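De: Chie Honda
Fecha: 22/08/2020
Asunto: Re: dedos para la pinza de mano

Courtois escribió:
> ¿Los dedos Rorska sujetan bien objetos redondos? Con los Sturkora
> tenemos deslizamientos a partir de 900 gramos.

Hola a todos:

He probado los dos juegos con la misma pieza de 922 gramos, 3 veces cada uno. Los Sturkora la dejaron caer 3 veces; los Rorska, ninguna. Me falta repetir la prueba con la cámara fijada más alta, porque con la posición actual los dedos tapan mucho el objeto.

Adjunto una foto con un rollo de cinta.

Saludos cordiales,
Chie
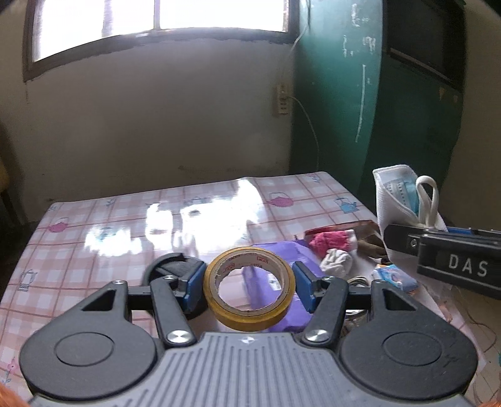
Dedos azules a ambos lados de un rollo de cinta de PVC.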